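Review: Wuka two-finger bench arm, after 4 months on the magnet bench

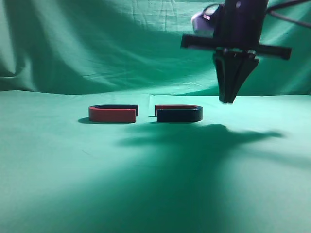 Two U-shaped magnet pieces on the green cloth, with the gripper over the far side of the table.

We pack classroom science kits in Zunthorpe. The slowest job has always been pairing magnets, and last January the shop bought a Wuka arm through Dekker to take it over. I work that bench, so this is a user's review and I didn't see the invoice.

Setup took 2 days. The software is called Arkonero and the menus are plain enough, though the manual is poorly translated and the section on grip force is out of order. The narrow fingers suit small parts. Grip force needs to be turned well down from the factory setting or the paint gets marked.

On a good shift it pairs up to 400 sets. It is slower than a practised person for the first hour and ahead by mid-afternoon, when hands get tired. It doesn't like magnets that arrive stuck together. Those still come to us in a tray, and on our worst shift there were 66 of them.

The job has changed more than I expected. I used to pair all day. Now I load, clear faults and check colours, and I spend my afternoons in packing. My wrists are better for it. The work is also quieter and a bit lonelier, as the second stool at the bench went to another area. No one lost hours, but the casual position wasn't filled again, and people noticed.

Training was thin. Dekker showed one person per shift and the rest of us learned from them. Ask for more than that before you sign.

Good: gentle once adjusted, easy to restart, small footprint.
Bad: manual, stuck parts, cable gets in the way when you wipe down.

I'd keep it.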